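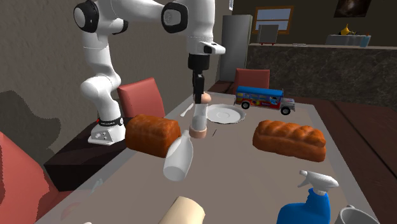 Figure 3.1 A simulated arm over a dining table, with bread, a drinking glass and a tipped-over bottle within the working area.

Chapter 3
Before the Arm Moves: Rules for Shared Tables

I learned to love rules rather late. My first job was at Grurden, where we had a safety binder of 275 pages and I'd read maybe the first two (the contents list was very good!). Then Noémie Bergeron took me on at Dunlow and made me write a rule sheet for a kitchen table, and it took me the whole of September.

Try it yourself with Figure 3.1. How close may the fingers come to a drinking glass before the arm has to slow down? Is a bottle lying on its side still a bottle, as far as your rules are concerned, or is it a spill waiting to happen? And would you let the same gripper touch a spray bottle and then a loaf of bread? I wouldn't — but my first draft had no line about it at all.

In this chapter we'll sort rules into three kinds: speed and force, keep-out zones, and hygiene. We'll work in simulation throughout, where a broken glass costs you a restart. Section 3.2 brings in the Pevthorpe checklist, all 43 lines of it, and I'd like you to have your own draft on paper before you get there.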